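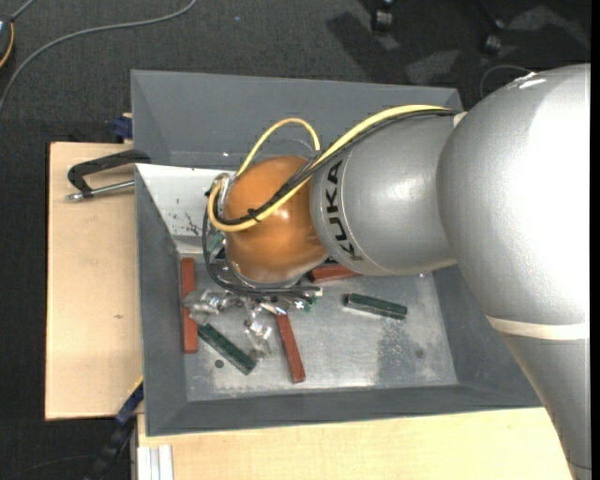 Gripper at work in the bin, red and green blocks on the metal floor. Cables routed over the wrist.

Home | Grippers | Bins and Fixtures | Software | Service | Contact

Gurka Bin Picking Package

The Gurka package is a set of parts and software for picking loose items out of an open bin with a robot arm you already own. It covers the bin, the bin mounts, the finger control box and the planning software. The arm, the gripper and the table are not included. It is sold by Jorside to workshops, school labs and small plants that want to know which of their picking jobs a machine can take over and which ones should stay with a person for now.

What it does today

Gurka picks rigid parts of a known shape from a shallow bin and places them at a fixed point. Parts may lie at any angle and may sit close to a wall. Elongated blocks are the standard test part. They roll very little and have two good faces to grip, but they still cause most of the problems found in real bins: a part lying along a sloped side, two parts with a finger-wide gap between them, a part under the spot where the wrist has to go.

The planner looks for a part with room on both sides of it. If it finds none, it makes a short push with one finger and looks again. It stops after nine pushes without a pick and asks for an operator. This limit can be lowered but not raised.

What it does not do

Gurka does not pick bags, cloth, cable or anything that changes shape when held. It does not pick clear parts. It can pick from a mixed bin only if every part type has been taught, and an untaught part is treated as an obstacle.

We are often asked about household work, mostly laundry, dishes and toys on the floor. Toys are the closest match, and a set of wooden or hard plastic blocks in a bin is well within range. A real toy box also holds dolls, string and paper, and the package will stop on those. Dishes can be taught one shape at a time, but wet surfaces are outside the rated conditions. Laundry is not supported in any form.

On the shop floor the answer depends on how tidy the supply is. Castings, turned parts and cut bar stock are good candidates. Springs and hooked parts tangle and are poor ones. A person with two hands is still faster on nearly all of these jobs. The reason to use the package is a job that has to run when the person is needed somewhere else.

The bin

The bin has sloped sides so that parts slide toward the floor and the fingers can reach parts lying along a wall. Floor and walls are bare metal. Scuffs and stains from use do not affect picking and need no treatment. Do not paint the floor or line it with rubber, as this changes the friction value used for pushes.

Hold the bin down on all sides that can be reached. Screw clamps or bar clamps are both suitable. An unclamped bin will creep during pushing, and the software has no way to correct for a bin that has moved during a run. Check the clamps at the start of each shift.

Cable routing

Run the gripper cables along the top of the arm and over the wrist, with enough slack for the full turn of the last joint. Tie the bundle so that it cannot slide, and leave the loop near the gripper connector free. A loop that is too long can touch the bin wall on low picks. A loop that is too short will pull on the connector, and this is the most common cause of the service calls we get on finger control. After routing, jog the wrist by hand through its whole range before the first automatic run.

Specifications

Part type: rigid, opaque, known shape
Smallest part width: 30 mm
Taught part types, standard license: 17
Pushes before operator stop: 9
Teaching time per part type: roughly 30 minutes
Fingers supported: two or more, jointed, with position feedback
Mounting: flat table, wood or metal top, clamped
Surface condition of parts: dry, free of oil

Supplied items

Bin with sloped sides
Finger control box with power lead
Planning software on a USB stick, with license card
Set of elongated test blocks in two colors
Printed setup sheet

Notes on the test blocks

The blocks are supplied in two colors so that sorting can be checked by eye. The planner itself works on shape and uses color only if sorting is turned on. Start with few blocks and wide gaps. Add blocks once the empty-bin check passes and the arm clears all four walls. A bin filled to the rim is a poor first test — it hides setup errors behind part crowding.

Choosing a first job

Zulmira Esteves in applications support reviews part lists free of charge before an order. Send a photo of the bin as it looks on a normal day, with no tidying, along with one loose part of each type. She will mark each part as suitable, suitable with changes, or not suitable. Many lists come back with more in the last group than the customer hoped for. Orders placed in January ship after the yearly software release, so allow extra time.

Reader comments

tmk_fixtures
We run this on short bar offcuts. Works fine overnight as long as the saw operator keeps the long curls of swarf out of the bin. The push routine drags them around and then it stops and waits for somebody. Would like a text alert.

Bramwell
Bought it hoping to sort mixed fasteners. Should have read the width limit first. Using it for pipe fittings now, no complaints there.

oda.r
Is the friction value something the user can edit? Our bin floor is more worn on one side and the pushes run long on that side.

Jorside Support
oda.r: yes, under Bin, then Surface. You can set one value for the whole floor. Separate zones are not available at present.

lathe_and_later
My kids asked if it could clean their room. I showed them the part about string. They have gone back to asking for a dog.

Related items

Niazi Finger Control Box, spare
Niazi Connector Lead, long
Floseo Sloped Bin, deep version
Floseo Clamp Set for Wood Tables
Gurka Test Blocks, refill pack
Gurka License, additional part types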